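Unit 9: Looking after the two-arm laundry cell
Handout for the Thursday practical. Prepared by Valeriano Cuesta, with changes to the cable section by Aidan Ó Dálaigh.

Read this before you come to the workshop. Last unit covered the control cabinet. This one covers the working side of the cell: the enclosure, the grippers, the wrist cameras and the things the arms handle.

1. Enclosure and fixed items

The cell at Tirnden has wall panels on an aluminum frame. Before any power goes on, walk the frame and check the posts, the base rail and the foot brackets by hand. A bracket that has worked loose lets the panel behind it move, and the arms are taught against the panels as they stand. There is a caster at the back corner. Check that the foot plate over it is tight.

The padded seat and the basket are treated as fixtures. The seat stays on the right and the basket goes on the floor between the two grippers. Use a tape measure and the setup sheet to place it. Fit the liner so that it covers the inside, with no slack hanging over the rim where a fingertip could catch it.
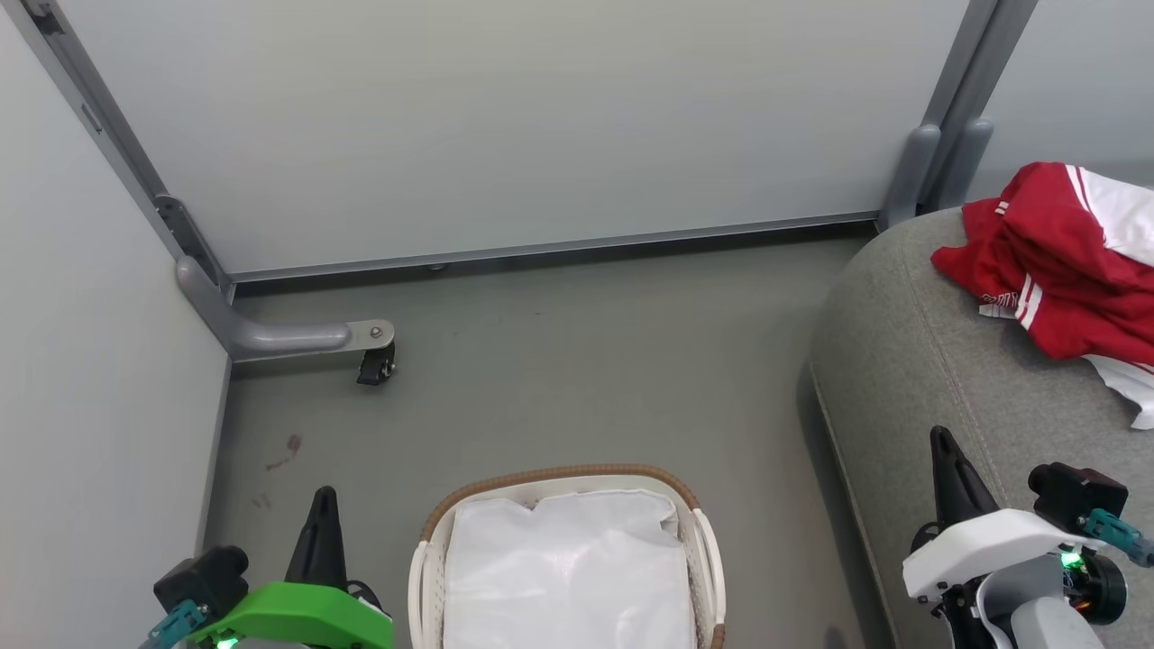
Home both arms with the basket in place, then jog each one slowly towards the rim. If you have to move the basket after homing, start the section again. Write the basket position in the log even when it hasn't changed.

2. Grippers and fingers

The left gripper is the green one and the right is the white one. Spare parts are stored under those colours, and the Stöcker drawer labels follow the same rule. Do not swap fingers between sides.

With the arm stopped and locked out:
– wipe both fingers with a dry cloth, working from the base to the tip
– feel along the gripping faces for nicks
– check the finger screws with the small torque driver
– open and close the fingers by hand and note any stiffness

Nicks matter more in this cell than in the parts-handling cell. A rough tip will pull threads out of fleece and knit, and loose lint then finds its way into the finger joint. Replace fingers in pairs.

After a finger change, run the pinch test with a garment from the test set. The fingers should close on a single fold, lift it clear and hold it while you count to 24. Thick trim, hoods and collars are the hard cases, so do at least 2 lifts on those.

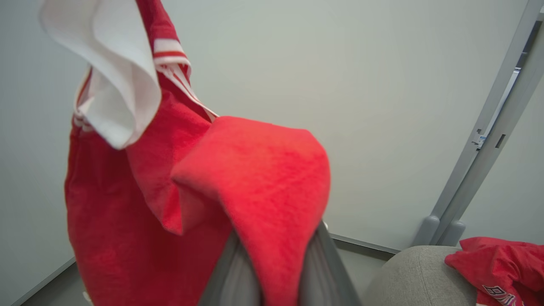 Cell Maintenance Notes, Issue 2, p. 24

If the garment slips, check the finger screws first and the grip force setting second. Turning up the force to cover for a loose finger is the most common mistake in the practical, and you will lose marks for it.

3. Cameras and cables

Each gripper carries a small camera. Clean the lens with the Remer cloth only. The teal connectors should be pushed fully home, and the cable needs enough slack for the wrist to turn without pulling. Too much slack is also a fault – a loop can drop over the basket rim when the arm reaches down.

To check this, send one arm down to the clothes and keep the other upright and clear. Stop the arm at its lowest point and look along the cable from the connector back.
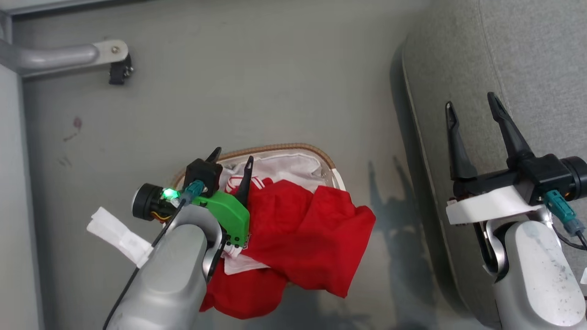

Repeat with the arms the other way round. Cable ties go on the straight part of the arm only, never across a joint. Trim the tails flush.

4. Log and sign-off

Record the finger condition, cable condition and basket position for each side. The Sarnodby campus uses the older form, which has no line for the basket; write it in the margin. Logs from the October group are in the blue folder if you want to see how a completed page should look.

Before Unit 10, read the lockout procedure again and bring your own safety glasses.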